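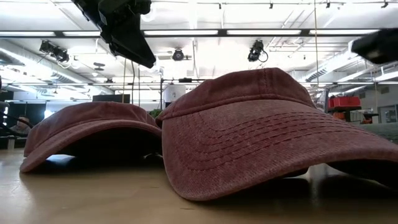
Section 4: Recording a Whole Series

By now your Niltent recorder is connected, tuned and knows what time it is. This section covers series recording, the feature most people bought it for and the one that generates most of our mail.

The instructions assume you have the Mikkelsen remote, the long gray one with the blue Series button. If yours has a Menu button where Series should be, you have the older remote, and Appendix B is all yours.

Before you start

The recorder has two tuners. It can record two channels at the same time, or record one while you watch another live. It can't record two and let you watch a third, however reasonable that may seem at nine in the evening when three channels have all scheduled a finale.

The disk holds up to 400 hours in standard definition. High definition takes a good deal more room. The Library screen shows what's left as a green bar, which turns orange and then red. There is no color after red.

Setting up a series recording

1. Press Guide. Wait for the listings to fill in. On the first day after installation this can take several minutes, and pressing Guide again starts it over.

2. Find any episode of the show you want. It doesn't have to be the first one. Use the arrow keys to move around, or the Page keys to jump a day at a time.

3. With the episode highlighted, press the blue Series button once. A stack of three small squares appears next to the title. One square means you pressed Record and have booked a single episode.

4. Choose which episodes to keep:
New only – skips anything the broadcaster has marked as a repeat.
New and repeats – records everything with that title.
This channel only – ignores the same show on other channels. Can be combined with either of the above.

5. Set Keep Until. The choices are Space Needed, I Delete, and 52 Weeks. The factory setting is Space Needed.

6. Press OK, then Exit. If you press Back instead of OK, the recorder forgets the whole conversation.

Note: "New only" depends on the broadcaster telling the truth. Game shows and dating shows are the usual offenders. A channel that has bought five-year-old episodes will often list them as new, on the grounds that they are new to the channel. If your Library fills up with couples who have long since broken up, switch on This channel only and pick the channel that actually makes the show.

Note: Reunion specials, "best of" hours and the program where two people on a couch discuss the program you just watched are often listed under separate titles. Book each one individually, if you want them.

Start and end padding

Live shows run late. Results shows run late on purpose. Padding tells the recorder to start early and finish late so that you don't lose the last few minutes, where the producers have hidden the only piece of information in the hour.

1. Press Library, then Series.

2. Highlight the show and press the yellow button.

3. Use the left and right arrows to set Start Early and End Late.

4. Press OK. The new settings apply from the next episode.

Caution: Padding counts as recording time. If two shows are padded at both ends and a third starts straight after them, all three overlap and something has to give. See Clashes.
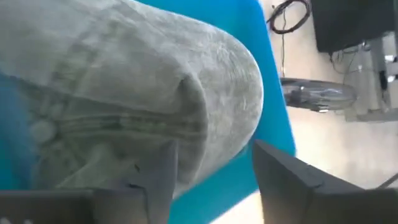

Padding is set for each series separately. There is a global setting under Menu, Recording, Advanced, but we suggest leaving it alone. Applied to a children's cartoon that airs nine episodes back to back, it produces nine recordings that each begin with the end of the previous one.

Clashes

When more than two recordings overlap, the recorder shows a Clash screen listing the shows involved. It does this when you make the booking, and again the evening before. If you don't answer, it decides for itself in this order:

1. Anything already recording.
2. Series with a higher place in the Priority list.
3. Whatever was booked first.

To change the Priority list, press Library, then Series, then the green button. Highlight a show, press OK to pick it up, move it with the arrows, and press OK again to put it down. In households with more than one viewer, we recommend doing this with everybody in the room. The recorder keeps no log of who moved what, and our support staff have been asked.

Before dropping a show, the recorder looks for a later showing of the same episode. If it finds one, a small clock appears beside the title and no action is needed. Sports, award shows and live finals rarely have a later showing.

When the schedule changes

The recorder checks the listings overnight, in standby, and moves your bookings to match. It can't do this if you switch it off at the wall. Leave it in standby. The power light is dim red in standby and bright red in a fault, a distinction we intend to improve.

If a show moves to another channel, the booking doesn't follow unless This channel only is off. If a show comes back under a new name, set it up again from step 1. Broadcasters like to add a colon and a second title between seasons, and as far as the recorder is concerned that's a stranger.

A series stays booked between seasons. The recorder holds up to 200 bookings, counting one per series. Bookings for shows that were canceled stay on the list too, so clear them out now and then.

Deleting

1. In the Library, highlight an episode and press the red button to delete it.

2. To delete every episode, highlight the folder and hold the red button until the folder turns gray.

3. To stop recording the series but keep what you have, press Series on the folder and choose Cancel Bookings.

Caution: Deleting the folder doesn't cancel the booking. The next episode will make a new folder and climb right back in.

Deleted recordings sit in the Recently Deleted folder until the space is needed. Don't count on this during the November finals.

Problems with this section can be sent to Lærke Ravn at the Jemholm support desk. Please include the software version from Menu, About.

Text by Petrică Pîrvu. Revised 13 September 2019.

Continue to Section 5: Parental Lock and Forgotten PINs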